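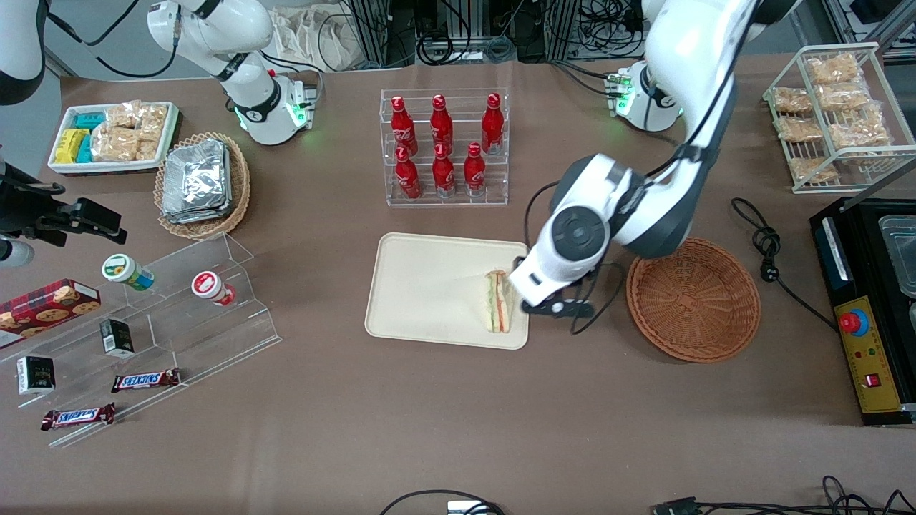 How to Study for a Pharmacy Technician Certification Exam While Working Full Time

I passed my pharmacy tech certification last August, on the first try, while working full shifts at a store counter and with two kids who think "Mom is studying" means "Mom is available." People at work keep asking me how I did it, so I'm writing the whole thing down once and I'll just send them the link!

A little background so you know where I started. I had no science degree. I took a community course at Praston (evenings, mostly online), and the instructor, Ginette Texier, was wonderful but very fast. By the end of it I had a fat binder and no real idea what I knew. If you're in that spot, start with step one and don't open the binder yet.

Step 1: Take a practice test cold

I know, it feels awful. Do it anyway, before you review anything. Mine was a mess. I did fine on the customer and ordering questions because I'd been doing that stuff at work, and I bombed the math and most of the drug classes. Write down your weak areas on one sheet of paper and tape it somewhere you'll see it. Also print the official content outline from whoever runs your exam (there's more than one, and the rules change, so check their site and not a forum post from years ago).

Step 2: Make your drug cards by hand

I tried a ready-made deck first. It had 1,137 cards in it, and I quit after four evenings. So I made my own, sticking to the drugs on my course list, and I wrote each one out: brand name on the front, then generic name, class, and what it's usually for on the back. Group them by the ending of the generic name. Once you notice that the -pril drugs go together, and the -olol drugs, and the -statins, the pile shrinks fast in your head.

I did 13 new cards a day. Why 13? That's how many fit in the little pocket of my work bag. Old cards went in a shoebox with dividers: daily, every few days, once a week. Get one wrong and it goes back to daily, no arguing.

Step 3: Do a little math every single day

Math was my monster. What helped was doing a few problems each morning with coffee, before anybody needed me, instead of a giant session on my day off. Start with plain unit conversions until they bore you. Then ratio and proportion, then days' supply, then dilutions.

Days' supply is easy points once you slow down. Say a prescription is for 180 tablets and the patient takes two tablets three times a day. Two times three is six a day, and 180 divided by six is 30 days. Write out every step, even the silly ones. I lost more points to skipped steps than to not understanding the problem.

For dilutions, I drew the little tic-tac-toe grid (alligation, if your book calls it that) over and over on scrap paper. I still draw it slightly crooked. It works crooked.

Step 4: Read the law section out loud

Federal law put me to sleep, so I read it out loud in the car before my shift, parked, engine off. Controlled substance schedules, refill limits, who can take what over the phone. Keep your state rules on separate paper from the federal ones! I mixed them together early on and it took me ages to untangle. If your exam only covers federal, set the state stuff aside until after.

Step 5: Start timed tests earlier than you want to

I used two sets of practice tests. The Magnusson book was harder and a bit dry, and the Trulside ones online had better explanations. Either is fine. My rule was that I wouldn't book the real exam until I'd scored 80 percent or better on three timed tests in a row. The first two came easily and then I flunked the third and had to start the count over, which I took very personally.

Go over the wrong answers the same night. Then go over the ones you guessed right, too. Mark your guesses with a dot as you go or you'll never remember which they were.

Step 6: The last few days

No new material. Cards, a bit of math, and early bedtimes if your house allows it. Check which ID the testing center wants and make sure the name on it matches your registration exactly. A woman in my course had hers under her maiden name and had to reschedule.

Eat something beforehand, bring a sweater, and if a question makes you panic, flag it and keep moving. I went back to my flagged ones at the end and several looked much friendlier by then.

Related posts

Choosing a pharmacy tech course when you work evenings
My first month behind the counter
Stovura flashcard app: what I liked and why I went back to paper
Brand and generic names: the endings I learned first
Asking your manager for study time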